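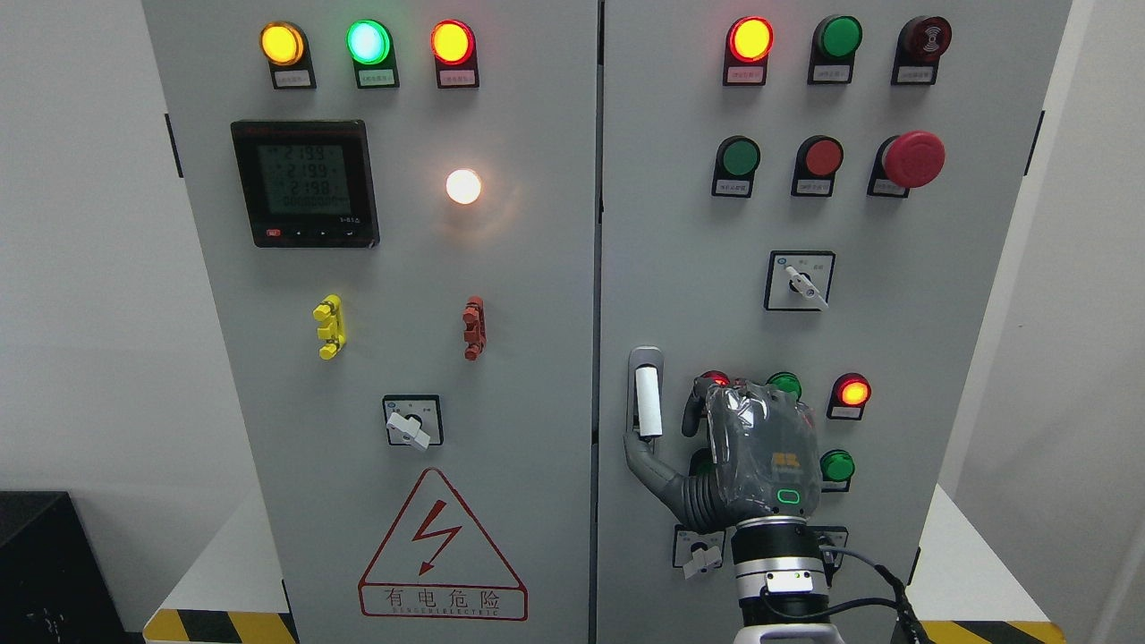
Ticket 943 — Skuda export drops rows / dashboard shows stale numbers
Opened by: Ieuan Parry
Assigned: Rhydian Dafis
Priority: started as low, bumped to high
Status: closed, one follow-up

Ieuan, 8:40 am
Monthly energy report for February is wrong. Skuda pulls the readings out of Monel overnight and writes a CSV, then the spreadsheet picks it up. CSV stops at 1000 rows every time. Should be well over that. No error anywhere that I can find. Report has to go to Beddoe by end of day.

Tried so far:
- reran the export by hand, same thing
- deleted the old CSV first, same
- different browser, same (didn't expect much)
- restarted the Skuda service. Came back fine, still short

Rhydian, 9:15 am
Is it the first 1000 or the last 1000? Also which version, there was an update pushed last week.

Ieuan, 9:22 am
First. Starts on the 1st at midnight and just quits partway through the month. Version is whatever auto update gave us, will check.

Ieuan, 9:31 am
OK it did update. Went up to release 3. Settings page looks different, half the stuff moved. Page size box is gone??

Rhydian, 10:05 am
Not gone, moved under Sources > Monel > Advanced. Default is one page only now. Old version kept asking for the next page untill it ran out, new one wants "follow pages" ticked. Tick it, save, run again. Don't touch the time zone setting while you're in there please.

Ieuan, 10:20 am
Ticked, saved, ran. Timed out after around 3 minutes. Nothing written at all now so technically worse.

Rhydian, 10:48 am
Timeout is per job, not per page. Set it to 0 for no limit. Ugly but will get you the report. Also turn off the Luvby plugin for the moment, it reads the same file while Skuda is still writing to it and I don't trust it.

Ieuan, 11:30 am
Luvby off, timeout 0. Ran to the end. Full month, last row is the last night of Feb. Spot checked a few days against the old report layout and columns line up. One column header has a trailing space now, which broke my lookup — fixed on my side with TRIM.

Dashboard still shows last week's totals though. Hard refresh didn't help.

Rhydian, 1:10 pm
Dashboard has its own cache. Admin > Cache > Clear, then log out and in again. Logging out matters, the session keeps a copy.

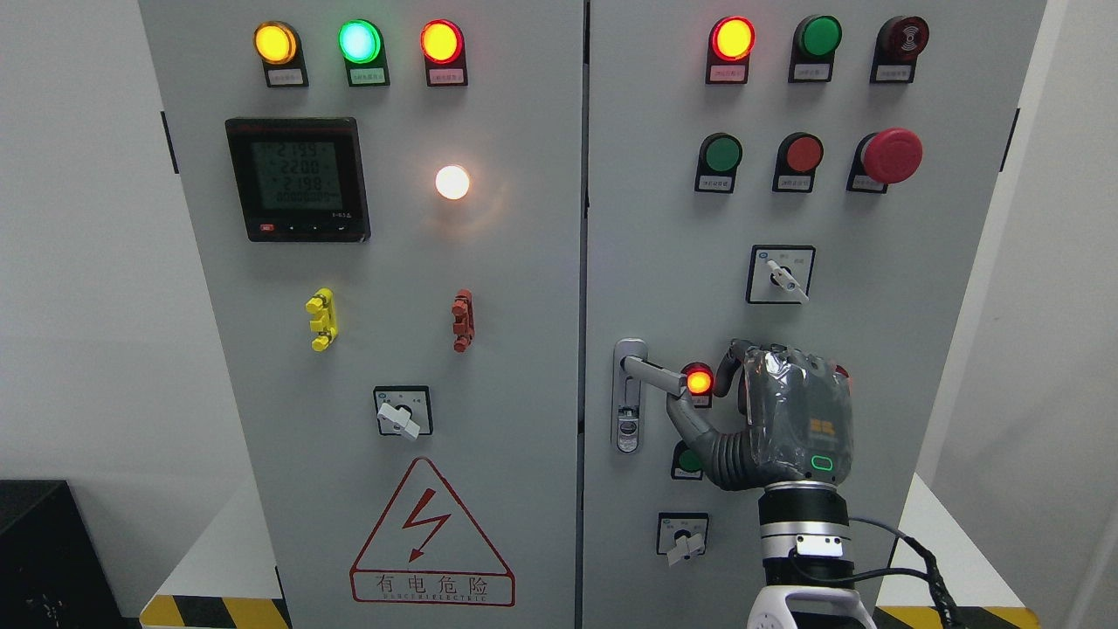
Attachment 1: cabinet doors, lights and meter at upper left

Ieuan, 1:42 pm
Cleared, logged out, back in. Totals match the CSV now.

Report sent to Beddoe 2:05 pm.

Rhydian, 2:30 pm
Good. Closing. Follow up for me: put a sane timeout back in place of the 0, and find out if Luvby can wait on the lock file before we turn it back on. Leave it off til then, even if it nags you at login.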